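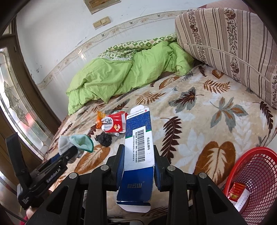
Do you need to finish a whole course of sleep supplements before you can say they don't work? I gave mine 12 nights, and I think that was generous.

The brand was Prerero, and the pitch was deep sleep by Thursday. I took 400 milligrams with water, lights out, phone in the kitchen. I was still awake at 4. My neighbor Gunvor Kristiansen swears by the stuff, but she also quit coffee the same week, so which one did it? She didn't like the question.

The website has a page of happy customers and no study I could find. There's a chart with no numbers up the side. I wrote in to ask where it came from and got a coupon.

I'm going back to a cooler bedroom and a dull library book. If anyone has seen a real trial, send it and I'll read it.

Filed under: Sleep, Things I Paid For
Print this post | E-mail this post
4 comments | 12 shares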